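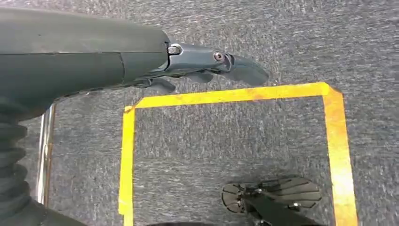
Blog > Local History > Clundon Reading Room

The cataloguing of the Clundon Reading Room collection has now reached its halfway stage. Of the 3,775 items received from the Pearce family, 1,457 have been entered in the register and given a shelf number.

The parish newsletters have proved slow work. Several years were bound out of order, and the November numbers are missing from two volumes. Carleen Hapeta has kindly agreed to compare them with the set held at Bretach.

Readers are reminded that the maps may be consulted by appointment only — tracing is not permitted. Requests should be sent to me in writing, with the parish and the year clearly stated.

Noeline Tamihana
21 June 2021

Recent posts
The Alarell Ferry Timetables
Repairing a Broken Spine
Letters from the Bretach School

Contact | Copyright Noeline Tamihana | Back to top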